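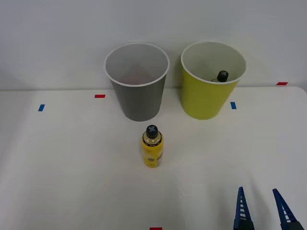

How a Canal Lock Works

Rokberg Canal Museum, Learning Pages for Young Visitors
Updated Jul 12, 2019

Boats cannot climb stairs, and they cannot drive up hills. Even so, a boat can travel from low land to high land and come down again on the other side. To do this, it uses a lock. These pages explain what a lock is, how its parts work, and what the crew of a boat must do to pass through one safely. Words that may be new to you are explained at the end.

Why canals need locks

A canal is a waterway dug by people. A river usually flows downhill all the way to a lake or the sea. A canal is different. The builders of a canal wanted the water to stay nearly still, so that boats could travel easily in both directions. Still water must be level, and the land is hardly ever level for long.

When the builders came to a hill, they had several choices. They could dig a tunnel through it. They could take the canal the long way around. Very often, they built the canal in level pieces, like wide steps, and joined each piece to the next with a lock.

The Rokberg Canal has 3 locks. The lowest is at Fashola, where the canal meets the river. The highest is at Stilthorpe, beside the museum.

The parts of a lock

The main part of a lock is the chamber. It is a long box with strong walls and a strong floor, built into the ground. The chamber at Stilthorpe is 70 feet long. Its walls are made of stone, and if you look closely at them you will find grooves where ropes have rubbed for many years.

At each end of the chamber is a pair of gates. The upper gates hold back the high water. The lower gates stand at the other end, between the chamber and the low water. Each gate has a long beam on top, called a balance beam. A person pushes against the beam to swing the gate open or shut. The beam is heavy, and it helps to balance the weight of the gate.

When a pair of gates is closed, the two gates do not make a straight line. They meet in a shallow V shape, and the point of the V faces the higher water. The water pushes on the V and squeezes the gates tightly together. The harder the water pushes, the tighter they close.

There are also small doors that let water in and out of the chamber. These are called paddles. Some paddles are in the gates themselves, and others are in tunnels under the ground. The crew opens and closes them by turning a handle called a windlass.

Going up

Suppose that the cargo boat Condix has arrived at Stilthorpe from Fashola and needs to go up. The Condix is 40 feet long, so there is plenty of room for her in the chamber. The steps are as follows.

First, the crew makes sure that the water in the chamber is low, at the same level as the water the boat is floating on. If it is high, the chamber must be emptied before anything else is done.

Next, the lower gates are opened. The boat moves slowly into the chamber, and the gates are closed behind her. The lower paddles must be closed as well.

The crew then opens the upper paddles a little at a time. Water from the upper canal flows into the chamber. The water in the chamber rises, and the boat rises with it. A crew member holds a rope that is looped around a post on the side of the lock, and takes in the rope as the boat comes up. The rope is never tied in a knot.

When the water in the chamber has reached the level of the water above, the upper gates can be opened. The boat moves out, and the crew closes the gates and the paddles before continuing on their way.

No pump or engine is needed to lift the boat. The water does the lifting as it flows down from the higher part of the canal. A loaded boat may weigh as much as 20 tons, and the water lifts it just as it would lift a toy.
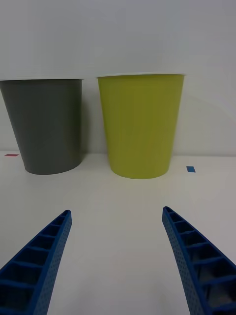

Going down

Going down is the same work in the opposite order. The chamber must be full before the boat enters. The boat comes in through the upper gates, which are closed behind her. The lower paddles are opened, and water runs out of the chamber into the lower part of the canal. The boat sinks gently with the water until it is level with the canal below. The lower gates are then opened.

There is one special danger when going down. Under the water, near the upper gates, is a stone ledge called the sill. When the chamber is full, the sill is hidden. As the water falls, the ledge begins to show. If the back of the boat is above the ledge, it can catch there while the front of the boat keeps going down. For this reason, a white line is painted on the side of the lock, and boats must stay in front of it.

Why the gates will not open too soon

Visitors often ask whether someone could open the gates by mistake while the water is high on one side and low on the other. The answer is that no person is strong enough. The water presses on the gates with great force. Only when the level is the same on both sides does the push become equal. After that, one grown person can move a gate by leaning on the beam and walking backward — slowly, with feet set against the raised bricks in the ground.

This is also how a crew can tell that the chamber is ready. If the gate will not move, the water has not finished rising or falling, and they must wait a little longer.

Where the water comes from

Each time a boat passes through a lock, a whole chamber of water moves from the upper part of the canal to the lower part. It does not come back by itself. In a dry summer, this can be a serious matter. A canal that loses more water than it receives becomes too shallow for boats.

The builders of the Rokberg Canal made a reservoir in the hills above Stilthorpe. Rain and melting snow fill it during the winter and early spring, and the water is let down into the canal when it is needed. Crews can save water too. If a boat has just come down, a boat waiting below can use the empty chamber to go up. Two small boats may also share the chamber if there is room for both.

In February the locks are closed to boats. The water is drained from each chamber in turn so that workers can inspect the walls and repair the gates. Wooden gates wear out in time and must be replaced.

Staying safe at the lock

Children are welcome to watch boats pass through Stilthorpe Lock. Please stay with an adult at all times. Walk near the lock and never run. Stay behind the yellow posts, and do not cross the gates unless a member of the museum staff is with you. Do not touch the paddle gear or a rope that is in use. The stones near the edge can be slippery after rain.

Words to know

Balance beam: the long arm used to push a lock gate open or shut.
Chamber: the part of the lock that holds the boat while the water rises or falls.
Paddle: a small door that lets water into or out of the chamber.
Reservoir: a lake, often made by people, where water is stored.
Sill: the ledge under the water near the upper gates.
Windlass: the handle used to raise and lower a paddle.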